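Finished the second draft of the Kerenov book last night. 314 pages, down from 757 in the first go. Some notes on how, as a few of you asked.

The first draft had everything in it. Kerenov's childhood, the ferry strike, a long section about his aunt's boarding house in Ullbridge. I liked the boarding house. It's all gone except for one paragraph and a smell of gas on the stairs.

What I did was write each chapter's main event on a card. If I couldn't write the card, the chapter went. Eleven chapters had no card. Two of them were the ones I'd spent longest on.
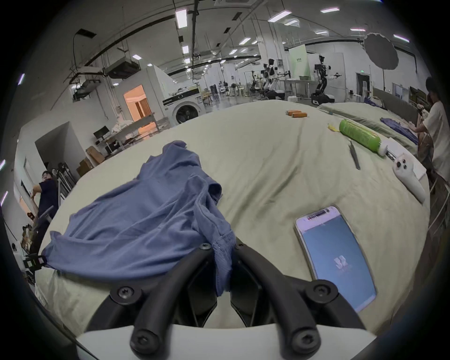
Blue shirt, phone, Thursday.

The murder used to happen on page 190. It now happens on page 2. My old reasoning was that you had to know the man before you'd mind him being dead. I reread a shelf of crime novels over the winter and hardly any of them bother with that.

Moving it up broke the timeline. The inspector now knows about the letter before it has been posted. I fixed that by making it a telegram, then had to go back and change every mention of the envelope. I have probably missed one.

The setting is still Ullbridge, with the last third in Pant. I know some of you wanted it all in one town. The trouble is that he has to run somewhere, and Pant has the quarry and the single road in.

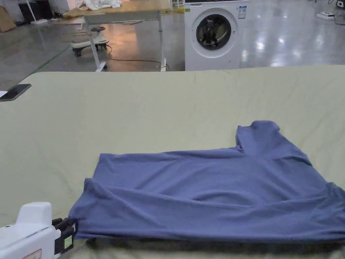

Keep the quarry but lose the chase. I read the sample chapter twice and both times I skipped to where he's already at the bottom.

Fair point, and not the first time I've heard it. The chase is four pages at the moment. I'll try it at one. What I want to hang on to is the bit where he hears the lorry and thinks it's come for him.

On the title, it is still Plisisard. That's the name of the boat. I've had messages saying it's hard to pronounce and will be hard to search for. Both true. The other choices were The Quarry Road and A Telegram for Kerenov, and I don't want to see either on a cover.

Dialogue took longest this time round. In the first draft everyone explained themselves in full sentences, including the man with the broken jaw. I read it all aloud and cut whatever I got bored of saying. The landlady lost over half her lines and is much nastier for it. 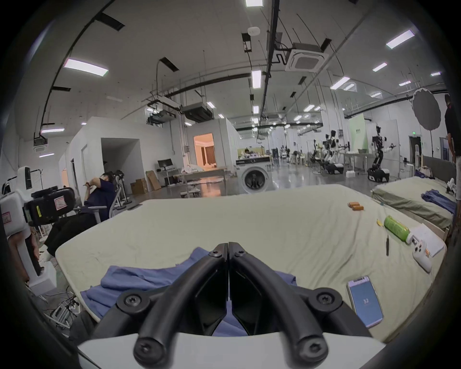
More blue cloth, same afternoon.

Someone asked whether I plot first. I don't. I knew who did it and I knew the last line, and the last line has since been cut. Next time I would like to have an outline, mainly so that I don't write another 400 pages I can't use.

The sex scene is also out. It was in chapter six, in the boarding house, and once the boarding house went there was nowhere to put them. They now have an argument in a parked car. It does the same job and I could read it to my mother.

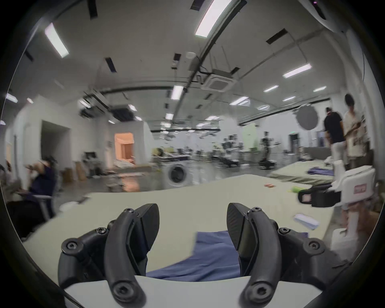 Third draft starts next week and it's mostly clothes and weather. I gave the victim a white shirt in chapter one and a grey one in the mortuary. I'm changing both to blue, crumpled like the blue cloth on the pale cover there, so at least the blood will be the only thing I have to keep track of. After that it's the rain, which stops and starts in chapter nine with nobody going indoors.

Sample of the new opening goes up here when I've sorted out the telegram. It'll be the first two pages, so yes, he'll be dead by the end of it.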